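Datasets > Hjaltested > Grip comparison > README

# Florkerholm small-wrapper grip set

Version 2, October 16, 2024. Replaces the September upload, which had the finger pads listed wrong.

## What it is for

We wanted to know how two-finger hand-held grippers cope with light, slippery packaging before choosing fingertips for the Aker arm. Twist-wrapped candy turned out harder than boxes or cups. The ends fold, the film slides, and the fingertips hide most of the piece once they close.

The set has 2,913 clips. Of these, 244 are marked `regrasp`, meaning the operator opened the fingers and tried again.
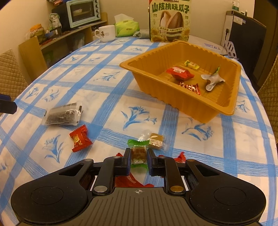
One early user, Flulov, wrote back that closing on the twisted end should be its own label, and that lumping it in with center grips made their slip numbers useless. We agree in part. A `grip_zone` field now exists, but only the first 200 clips have it filled in.

## Setup

Household tables, ordinary room light, no markers on the objects. Candies and snack packets start in a tray or on the cloth. Some clips use one gripper and some use two — check `n_tools` before you mix them.

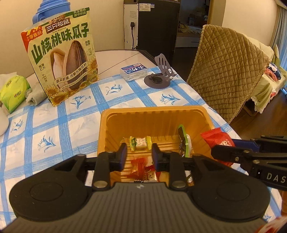 Two-gripper clips are stored as separate streams with a shared clock. Align on `t_shared` and ignore the file times.

## Known problems

- Clear film reflects light and upsets depth estimates.
- Finger width is read from the linkage, so soft packets look thicker than they are.
- `regrasp` was marked by hand — expect a few misses.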